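Can a robot do my chores yet? I get asked this a lot, and my answer is still no, with a maybe for the vacuuming.

My neighbor Widad Harb paid $3,430 for a Daro yard machine in June. It mows her flat back lawn just fine, and she loves it! But mowing a flat lawn was never the chore that wore anybody out. Ask it to rake gravel or cut back brush and it sits on its dock looking expensive.

Think about keeping up a dirt track. You've got stones, clods, a bit of grass you want and a lot of scrub you don't, and low sun right in your eyes – good luck telling a shadow from a rut.

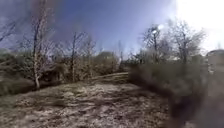
Dirt and gravel path through the scrub, with the sun low on the right.

I've done that kind of work for 26 years and I still stop and think about which branch to cut. Zaid Karaki, who I argue with about this over coffee, says give it two years. He said that two years ago (I wrote it down).

Indoors isn't much better. Folding one towel on a clean table is a nice demo, but my towels come in a heap with socks in them. I'd pay good money for a machine that could deal with the heap. Until then the loppers stay by the door.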